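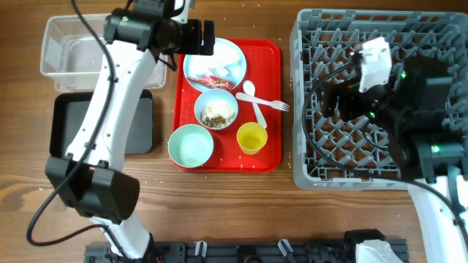

Search this site
Search
Looking after cricket gear between games

Most club bats that break early were put away wrong. These tips cover the jobs you can do at home on the kitchen table or out in the shed.

Oiling a new bat

Use raw linseed oil and a soft rag. One teaspoon is plenty for the face, edges and toe. Keep it off the handle, the splice and any stickers. Lay the bat flat overnight, face up, then do a second thin coat. Too much oil makes the blade heavy and dull. If the bat has a clear facing sheet, only oil the bare wood.

Knocking in

Do it in sessions of 14 minutes with a wooden mallet. Start softly and work up. Tap the edges at an angle, never square on. When a new ball stops leaving seam marks, the bat is ready for throwdowns with an old ball.

Small cracks

Fine surface cracks can be sanded lightly and taped. For a split you can get a fingernail into, run in wood glue, clamp it between two scraps of pine and leave it for a full day. Wipe off the squeeze-out before it sets.

Pads and gloves

Wipe pads with a damp cloth and a drop of dish soap. Whitener goes on after they dry, in the shade. Gloves should come out of the bag as soon as you get home. Open the straps and stand them fingers up near a window. Don't put them in the dryer. The lads at Clenov use newspaper stuffed in the palms, changed once, and it does work on the smell.

Changing a grip

Cut the old one off with a blunt knife. Dust the handle with talc, roll the new grip onto a cone and push it down in one go. Tape the bottom edge.

Winter storage

Bats go in a cool cupboard, away from the heater and out of the car boot. Check them in May and give the toe a light sand if it has gone rough.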